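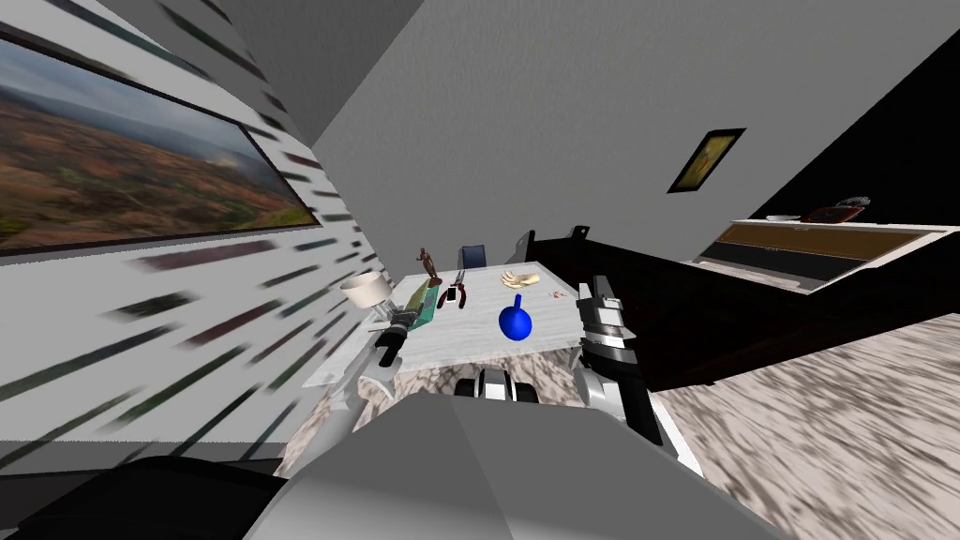

How do you teach a robot to pick stuff up?

OK so you want a robot to clear a table. You can't just yell "clean up!" at it. It has no idea what clean means. It doesn't know what a table is either. So somebody has to show it.

Two main ways to do that.

Way 1: by hand. You grab the robot's arm and move it yourself, like helping a little kid hold a pencil. Arm goes over, gripper closes, arm comes up. The robot remembers how every joint bent.

Way 2: remote control. You stand somewhere else with a controller in each hand. Move your left hand, the robot's left arm moves. Squeeze, and the gripper squeezes too. You look through the robot's own eyes the whole time, so you see its two arms sticking out in front of you. Feels super weird at first!

Sometimes the robot isn't even real. It lives inside a computer, kind of like a video game. Pretend room, pretend table, pretend junk on top. Pliers, a circuit board, a blue flask. Drop the flask and no broken glass. Just hit reset.

Why such a mix of stuff? Well, pliers are long and skinny. A flask is round at the bottom. A circuit board is flat, and flat things are hard to get a grip on. Every shape needs it's own kind of grab.

And one time is not enough. Not even close. Sabina Gamage teaches robots at Guken, and for one job she did the same kind of move 500 times. Bit to the left. Bit to the right. Board turned sideways. Then the computer looks at all of it and hunts for the pattern. That part is called training.

Mess-ups? Lots. Arm bumps the table, gripper grabs air. Some get thrown out, but a few where she misses and then fixes it are worth keeping, becuase the robot needs to learn fixing too.

Try it at home: one friend shuts their eyes and is the robot. You're the controler. Only say left, right, up, down, forward, back, open, close. Get them to pick up a sock. Then swap.

New words
Gripper: the robot's hand
Joint: a spot where the arm bends
Simulation: a pretend world inside a computer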